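Chapter 4
Linens, Laundry and the Stock Room

Before you start: read the Stestley case at the back of Chapter 3 again. We use it all through this one.

Key terms: par level, circulating stock, reject rate, rewash, linen loss, lead time

Linen is money sitting on a shelf. New managers forget this. They watch food cost, they watch payroll, they watch the electric bill, and meanwhile towels walk out the door in gym bags. Or go gray in the wash. Or get used to mop up coffee, which happens more than anyone admits.

Take the Arkimen, a small guest house with 18 rooms. When Viorica Jurić took over as manager in September, the stock book said 200 bath towels. The shelf said otherwise. No count had been done since the last owner. Housekeepers were holding back their own stacks in the carts becuase they didn't trust the stock room to have any, and the laundry was running late shifts to cover a shortage that was partly just bad storage. Sound familiar? It will, once you've worked a summer season.

So: par levels. One par is the amount needed to dress every room once. Most small properties want at least three. One in the rooms, one in the wash, one on the shelf. Busy places carry more, with a spare set resting between uses. Fabric that goes straight from dryer to bed to washer wears out quicker.

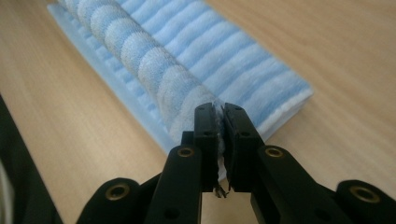
Then there's the question of how things get stored. Folding stacks well and counts fast. Rolling takes less shelf depth and suits baskets, pool decks, spa rooms. Pick one method per item and write it down. Mixed shelves are where counts go wrong, a half-height stack next to a basket and somebody guessing. Dinesh Bandara, head of housekeeping at the Desness, taped a card inside every closet door with the item, the fold and the number per shelf. Counting time dropped to 30 minutes a floor. Same staff, same closets.

Rejects next. Stains, tears, thin spots, loose hems. Pull them at the folding table, not in the guest's bathroom. Keep a marked bin. Log what goes in it, even when you're slammed. A reject that isnt logged looks exactly like a theft on paper, and you'll end up having the wrong talk with the wrong person.

We'll come back to theft in 4.5. First the math for setting par, then lead times, then how to read a supplier's quote without getting burned.

4.1 Setting Par Levels

Start with the room count. Not average occupancy, the full house.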